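Ceintures tressées : les questions qui reviennent

Retour à l'accueil de l'atelier / Entretien / Ceintures et sangles

Cette page s'adresse aux propriétaires de ceintures tressées, c'est-à-dire à des gens qui ont acheté l'accessoire le plus simple du monde et qui nous écrivent quand même. Les réponses valent pour les modèles Bastos et Sokura, et pour à peu près tout ce qui se tresse et se boucle.

Ma ceinture n'a pas de trous. Est-ce un défaut ?
Non. L'ardillon passe entre les brins, où vous voulez. C'est même tout l'intérêt : vous réglez au millimètre, repas de famille compris. Évitez seulement de percer un brin de part en part. Écartez la tresse avec l'ongle, glissez l'ardillon, tirez doucement.

Quelle taille choisir ?
Mesurez une ceinture que vous portez déjà, de la base de la boucle au point où vous la fermez. Ne mesurez pas votre pantalon, et ne recopiez pas le chiffre de l'étiquette, qui relève de la flatterie. Le modèle Bastos existe jusqu'à 120 cm. Au-delà, écrivez-nous.

Elle s'est allongée. C'est elle ou c'est moi ?
C'est elle. Une tresse se détend pendant les premières semaines, surtout si elle est élastique. Comptez 2 cm, puis elle se calme. Si elle continue, vous la serrez trop, ou vous y accrochez trop de clés.

Peut-on la laver en machine ?
La tresse y survivrait peut-être. Le cuir des extrémités, certainement pas, et le tambour non plus si la boucle s'en mêle. Un chiffon humide, une goutte de savon de Marseille, puis séchage à plat loin du radiateur. Pas de sèche-cheveux. On nous pose la question chaque mois d'août, allez savoir pourquoi.

Comment la ranger ?
À plat ou roulée sans serrer. Pendue par la boucle, une tresse élastique s'étire sous son propre poids et finit par ressembler à une liane. La laisser dans les passants du jean d'un bout de l'année à l'autre compte aussi comme un rangement, nous a-t-on expliqué plusieurs fois.

Faut-il la retirer avant de laver le jean ?
Oui. Cette question a sa place ici uniquement en raison du nombre de courriers.

Le bout en cuir s'effiloche. C'est grave ?
Pas tout de suite. Quelques fils qui dépassent se coupent au ras avec des ciseaux fins. Ne tirez jamais dessus : un fil tiré en amène un autre, et vous vous retrouvez avec une frange que vous n'aviez pas commandée. Une pointe de colle à cuir sur la tranche, étalée au cure-dent, tient bien. Si c'est la jonction entre le cuir et la tresse qui peluche, surveillez la couture. Tant qu'elle tient, il n'y a rien à faire. Si elle bâille de plus de 2 mm, passez à la question suivante.

Est-ce que vous réparez ?
Oui, à l'atelier de Malbridge. Nous recousons les embouts, nous changeons les boucles et nous refusons poliment de retresser. Les pièces viennent de chez Dresidis. Le délai est d'un peu plus de 40 jours en été, moins le reste de l'année. Joignez la référence du modèle si vous l'avez (la 182 pour la Sokura kaki), et à défaut des photos prises de près, sur la table ou sur vous : le bout de cuir, la tresse, les parties métalliques.

Cuir effiloché et tresse, sur table pour les deux premières vues, sur le jean pour la dernière :
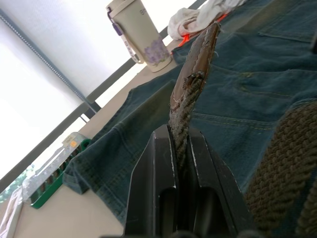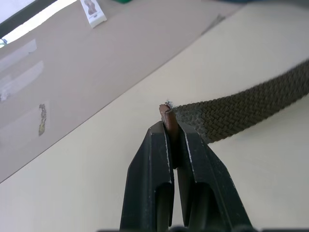
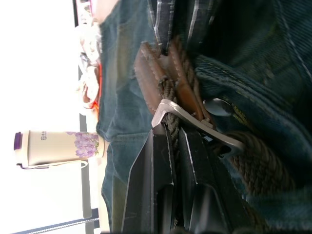 La boucle marque mon jean, que faire ?
Une boucle qui frotte sur du denim finit par le blanchir, et certains paient un supplément pour obtenir cet effet en magasin. Si cela vous contrarie, décalez-la légèrement par rapport au bouton. Un métal qui noircit se frotte avec un chiffon sec, sans produit à argenterie, qui déborde toujours sur le cuir.

Puis-je raccourcir la tresse moi-même ?
Techniquement, oui. Une paire de ciseaux suffit et le résultat est immédiat : tout se défait. Il faut coller puis coudre avant de couper, dans cet ordre. Si vous avez déjà coupé, mettez du ruban adhésif et envoyez-nous les deux morceaux.

Et la garantie ?
Elle couvre les coutures et les boucles. Elle ne couvre ni les chiens, ni le remorquage, ni l'usage en laisse provisoire pour les premiers cités.

Votre question n'est pas dans la liste ?
Formulaire de contact, rubrique Sangles. Réponse le matin, avant 10 heures, ou le matin d'après.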